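How to subscribe to a community solar scheme

A community solar subscription lets you buy a share of the output from a solar farm near you. The panels stay on the farm, and the value of your share comes off your household bill as a credit. Renters and people in flats can join on the same terms as owners.

1. Find your annual usage

Look at a full year of bills and add up the units in kWh. A single winter bill will give you the wrong figure. If you moved in recently, ask your supplier for the usage at the address.

2. Check the farm is in your network area

Credits only work if the farm and your meter are on the same local network. The area name is printed near the meter number on your bill. The Heltby farm, for instance, takes homes on the Vistura network only. If it is full you can join the waiting list, which stood at 632 households in February.

3. Choose a share size

Most schemes suggest a share that covers 72 per cent of your usage. Going higher is allowed, but credits you don't use may lapse at the end of the billing year. Read the section on rollover before you pick.
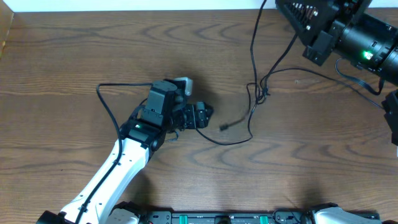
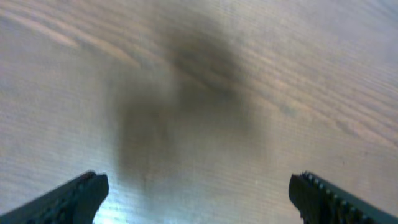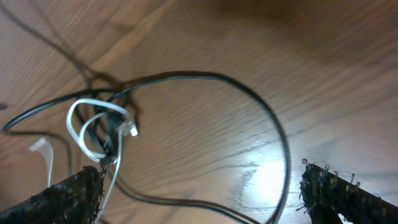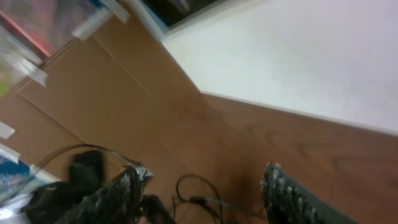
4. Read the contract

Check these points before signing:

Length of term and notice period
Whether the discount is fixed or follows the unit price
Any exit fee
What happens if you move house

Heltby asks for 26 days' notice and has no exit fee. If you move within the network, the share goes with you.

5. Send the form

You will need your meter number, a recent bill and your bank details. The name on the form must match the name on the electricity account exactly. A mismatch is the usual cause of a rejected form.

6. Watch the first bills

The first credit normally shows on the second bill after you join. Expect small credits from November to January and larger ones in summer. If nothing has appeared after three bills, contact the scheme first and your supplier second, and quote the subscription number in both cases.

Page maintained by Tyra Myklebust. Corrections to Åsmund Lindholm at the Heltby office, open until 7 pm.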